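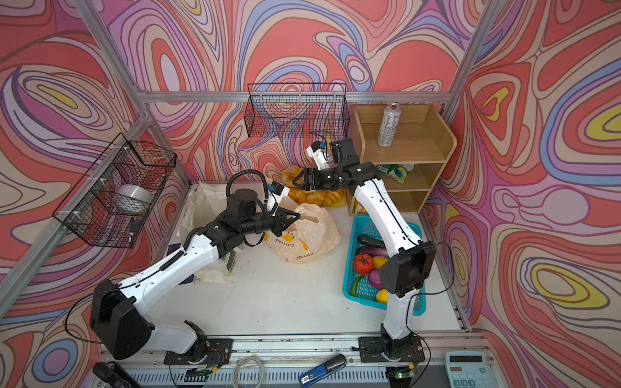 Slide 1: Both arms, bread rolls and the banana bag.

Leave this one up while people find seats. Say hi, say who I am, thank Loredana Palumbo for the invite and for swapping my slot so I could have a coffee first.

Okay, so the talk is called "Two arms, one planner, lots of swearing" and it's about the software side of Moya, our bimanual planning stack. I'm not going to talk much about hardware. The arms are fine! The arms do what they're told, and my problem for the past year has been what we tell them.

Start with the bag. Point at it, the translucent one with the cartoon bananas. The task is "put the rolls in the bag", and if you've ever done your own groceries you'll know you use one hand to hold the thing open and the other to fill it. Our first planner treated the arms as two separate robots that happened to share a floor. Each one got its own goal and its own trajectory, and a collision checker sat in the middle saying no. It said no a lot. (Pause here, somebody usually laughs.)

Slide 2: the timing diagram

Walk through the old loop slowly, people lose it at the second box. Left arm plans, locks its swept volume, right arm plans around whatever's left. The trouble is that the left arm grabs way too much space because it locks the whole path from start to finish, including bits it won't reach for ages. So the right arm sits there waiting with nothing wrong in its way.

What we do now is lock in time slices. Telmo Prieto wrote the first version of this on a train and it was 19 lines of Python, and I've still got it pinned above my desk. The real one is longer, sorry Telmo.

Mention the priority flip: whichever arm is holding something floppy gets first go. A bag doesn't stay where you left it, so the holding arm has to be allowed to make small corrections without asking permission. Don't go down the impedance control rabbit hole unless asked. Seriously, don't, I lost the whole room at Treltitz doing that.

Slide 3: perception

Go back to slide 1 for a minute. Look at the walls! All those loops in pink and coral and blue. Ask the room what their segmentation model would make of that. Then look at the wrist cameras — one on each gripper — and think about what they see when the background is that busy and the bag is see-through.

Three things to say, not in any special order:

— Depth on translucent plastic is rubbish. We stopped trusting it and track the bag's edges in colour, with the print as an anchor when it's visible.
— Rolls in a heap merge into one blob. The ring-shaped ones are the worst, the mask fills in the hole and then the grasp sampler gets ideas. We now keep 4 candidate masks alive for each grasp and let the planner pick.
— Each wrist view gets blocked by its own gripper at the moment you care most. So the other arm's camera gets a vote. That one change was worth more than 6 weeks of model tuning, and I'm a bit bitter about the 6 weeks.

Slide 4: tooling

This is the bit I care about, so slow down. Show the replay viewer, called Drindberg (don't explain the name, it takes ages). Every plan, every mask and every lock goes on one timeline you can scrub. Before that we had 7 log files with clocks that disagreed. I spent a whole Tuesday chasing a planner bug that was a timestamp bug.

If the live demo dies, play the recording. If the recording dies, talk about clocks, I can do that forever.

Slide 5: what still doesn't work

Handing a roll from one gripper to the other. Bags that fold over on themselves. Recovering when the rim slips out of the gripper, where right now we just replan from scratch and it's slow and ugly to watch.

Questions. Someone will ask why we don't train one big policy for all of it. Say we're trying that too, with the Prerley team, and results are due in April. Repeat each question into the mic, the back row can't hear.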